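# Packing tables open for Atport tea and pantry drive

The Plilell community room in Atport has set up its packing tables again for the September pantry drive. Small boxes and packets go into plastic containers, one container per household, and the goal this year is 100 containers filled before the end of the month.

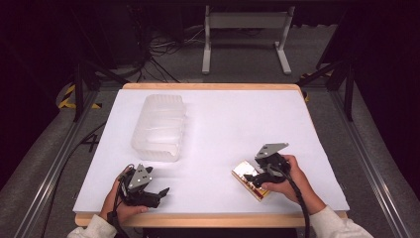
One reader wrote in to ask whether flat packets should go in first or last, as last year's tea arrived bent under the cans. The organizers replied that packets now go in last, standing on edge along the long side of the container, and that cans are being handed out separately in paper bags.

Each container holds 10 items. Seven are the same for everyone: tea, rice, oats, sugar, soup mix, crackers and salt. The other three are picked from a shelf by the door, where people can leave what they like as long as it is sealed and in date. Glass jars are not accepted.

Halász, the grocery on the main street, is giving the dry goods at cost. Garberg is supplying the containers, which families can keep or return to the room with the lid on. Returned containers are washed and used for the next round in spring.

The drive began as a way to use up leftover stock from a school fair and was held in a hallway for its first two years. It moved to the community room after the hallway got too crowded. Since then it has handed out more than 2000 items, according to the tally sheet kept by the coat rack.

Packing runs until 7 p.m. Anyone who wants to help can come straight in through the side entrance. There is no sign-up, but children under 10 need an adult with them. Tape, labels and markers are already in the room.

Donations of tea and soup mix are most needed right now. There is plenty of salt. Pickup times for households will be posted on the Plilell notice board once the first batch is labeled.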